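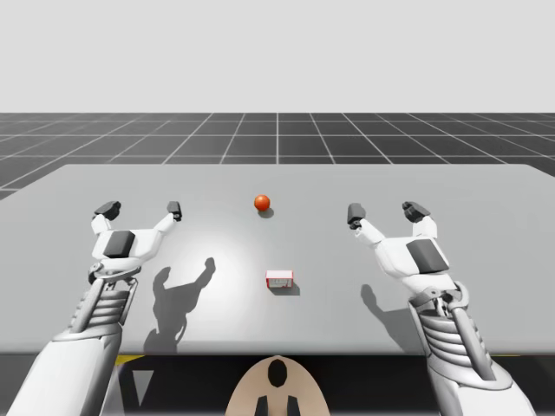 Section 4: Setting Up Your Siltden Nest Box Monitor

You've unpacked the Siltden and charged it, so now comes the fun part: getting it into a nest box before the birds move in. Chickadees, wrens, and bluebirds may start looking over boxes as early as February, and they'll check the same hole again and again before settling. Aim to finish this section before then and you may get to follow a whole season, from the first scrap of moss to the last fledgling!

The steps below are written for the Dirkolwood box, which has a hinged roof and a ready-cut slot for the monitor. If you're using a box of your own, read the note after step 3 first.

4.1 Fitting the monitor

1. Open the roof and check that the box is empty. If you find nesting material with eggs or young birds in it, close the roof gently and wait until the family has left for good.

2. Brush out old leaves, cobwebs, and droppings. Wear gloves and a dust mask, and wash your hands afterward.

3. Slide the monitor into the slot under the roof with the lens facing down. Push until both side clips snap.

Note: In a homemade box, leave at least 200 mm between the lens and the floor. Wrens fill a box with an amazing heap of twigs, and in a shallow one the lens will soon be looking at nothing but sticks.

4. Run the cable through the rear notch, never through the entrance hole. Leave a small loop hanging below the notch so rain drips off before it reaches the box.

5. Close the roof and fasten the hook.

CAUTION: Don't add a perch to the front of the box. Cavity nesters grip the wood perfectly well without one, and a perch gives house sparrows and other bullies a place to stand.

4.2 Pairing with the Sendard app

1. Bring your phone within a few feet of the box and open Sendard.

2. Tap Add Box, then hold the button on the monitor until the green light blinks.

3. Choose your box from the list and give it a name. Go ahead and pick something good — you'll be reading it all spring.

4. Set the visit log to On. Every trip through the entrance is saved with its time, and on a busy feeding day you could see more than 100 of them. It's wonderful to watch the numbers climb once the eggs hatch.

5. Leave Night View on Auto. The infrared light is very dim and shuts off by itself at sunrise.

Note: If the light blinks red, the battery is too low to pair. Charge it to at least 78 percent and start again from step 2.

4.3 Placing the box

1. Mount the box on a smooth metal pole, fitted with an Ersoy baffle or a similar guard against raccoons and snakes. Trees and fence posts are easier for climbers.

2. Face the entrance away from the strongest wind. In hot areas, east is usually a good choice.

3. For bluebirds, set neighboring boxes at least 100 yards apart. Chickadees and wrens like shrubs or trees close by, while bluebirds want short, open grass.

4. Check the live view once more before you tighten the last bolt. All four corners of the floor should show.

CAUTION: Once the first egg appears, don't open the roof to adjust the monitor. Most settings can be changed from the app, and a slightly crooked picture can wait until fall.

For cleaning between broods, see Section 6.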